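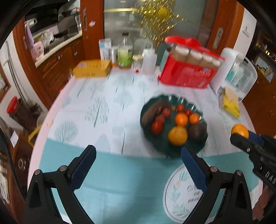

Issue 364

The Bowl in the Middle of the Table

by Minttu Salminen

My grandmother kept her fruit in a drawer. I mention it only because I grew up thinking a fruit bowl was something other families had, the kind with matching napkins, and it took me until well past thirty to buy one of my own. It came from the Hakala secondhand hall on a wet afternoon in September, it cost 15 euros, and I carried it home on the bus in my lap like somebody's cat.

Since then I have become a bit of a pest about bowls. When I visit people I look at what is in the middle of the table before I look at the curtains, and I have come around to the view that the best ones are mixed. A pyramid of green apples is handsome in a hotel lobby, but at home I want to see what people are going to eat this week. Give me a dark green bowl with a scalloped, glossy rim, and put the tomatoes in with the oranges. Let there be citrus in three sizes, and a long brown root lying down one side because it wouldn't fit any other way. The dark green does wonders for anything red or orange, even for the duller, rougher reds that would look tired on a white plate.

Ritva Oksanen, who taught home economics for most of her working life and still can't pass a market stall without squeezing something, is stricter than I am. Tomatoes belong out of the refrigerator, she says, and on that we agree completely. Where we part ways is the company they keep. Ritva would rather have the tomatoes on the windowsill and the citrus in the cool pantry, and she thinks an avocado should sit beside a banana until it gives a little under the thumb and then be eaten the same day, standing up if necessary. She is right about the avocado. I have lost more of them than I care to admit by admiring them for one day too long.

Sweet potatoes are another matter. They like a dark cupboard with some air in it, and a long stay in a warm kitchen will set them sprouting. But a day or two in the bowl does them no harm, and I find that if I can see the thing I will cook it. In the cupboard it is forgotten until it has grown a beard.

Then there is the cloth underneath, which people fret over far too much. For years I owned one good tablecloth, a Buketti with a flower border, and it was so good that it lived in a closet. Now I use whatever is clean, and I've grown very fond of prints with some drawing in them. Trees are lovely under food — soft grey-green ones on white, a leafy one with a slanting trunk, a bare round one for the colder half of the year. If part of the cloth is a light teal with a sprig and a little cursive lettering, so much the better. Half the words will end up hidden under something, and your guests can guess at the rest while the coffee drips.

As for fold lines, leave them. Seija Karppinen irons hers on the table itself, over a towel, and gets a beautiful result. I have tried it twice and scorched the towel both times. A faint crease tells people the cloth came out of the drawer for them — I can't see what is wrong with that.

My one firm rule is to empty the bowl completely once a week. I do it on Sunday evenings with the radio on. Everything comes out onto the table, the rim gets a wipe, and each piece is turned over and looked at from below, where the trouble always starts. The soft tomatoes go into a pan with a little oil and salt, the small oranges go into lunch bags, and whatever is left goes back in with the oldest on top.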